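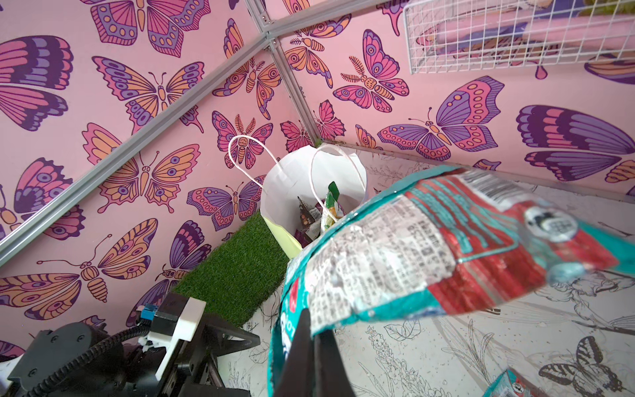
*Snack bag in the gripper, paper shopping bag waiting in the corner. Bagging task, butterfly wallpaper booth.*

Hi all,

February update on the equipment grant, and I'll start with money because I know that's what you open these for. We've spent 2,791 dollars since the last report and we have 735 left in the small parts line. The big line (the second arm pair) is untouched, and I'd like to talk you into moving a piece of it. More on that further down.

**What we bought**

Most of the spend went to Poltano for gripper fingers and cable sleeving. I ordered 23 fingers, which sounds like a lot until you've watched how fast we go through them. The tips wear smooth on shiny packaging, and once they're smooth the chips and crackers start slipping out. I also picked up a box of spare wrist camera cables, and I'm really glad I did – we'd already used two by the time the invoice came through.

The rest was booth stuff: aluminum rail, corner joints, two kinds of wallpaper, printed floor sheets, a wire basket for the wall and a piece of fake grass. The wallpaper is the cheapest thing on the whole list and I'd happily buy more. We want the arms to work in front of busy backgrounds as well as plain ones, and a roll of butterflies costs less than lunch.

**Where the work stands**

We promised you 1,000 usable bagging runs by the end of the grant, and I still think we'll get there. The groceries are all soft snack packs for now, going into a paper bag with twisted handles. Soft packs are hard! They crinkle and flop, and the bag handles like to get in the way on the approach. Boxes and cans come next, and I expect those to go quicker.

Our slow spot is downtime. If one arm is out, the whole booth sits, and last month a single bad wrist joint cost us most of a week while we waited on the part.

**What I'd like to change**

The plan you approved has us buying a second full arm pair from Celtness in the spring. I'd like to push that to the next budget year and do two smaller things in its place:

- Buy one spare arm (same Celtness model, no new software to set up) and keep it on the shelf, calibrated and ready to swap in.
- Take the Rutelano service plan, which covers joints and wrist cameras. I had skipped it in the first budget to save money and I regret it.

I did get a quote from Reddy for a cheaper arm, and it's tempting, but the mounting brackets don't match ours and we'd be redoing every fixture. I'd rather stay with what we have.

Both items together come in under the cost of the second pair, so I'm not asking for new money, only permission to move it. The Celtness quote runs out at the end of the month. If you could let me know before then I can lock in the price, and I'll send over the revised budget sheet as soon as I hear a yes.

One small extra: can snack packs go under "consumables"? I've been putting them there and would like to be sure before the receipts pile up.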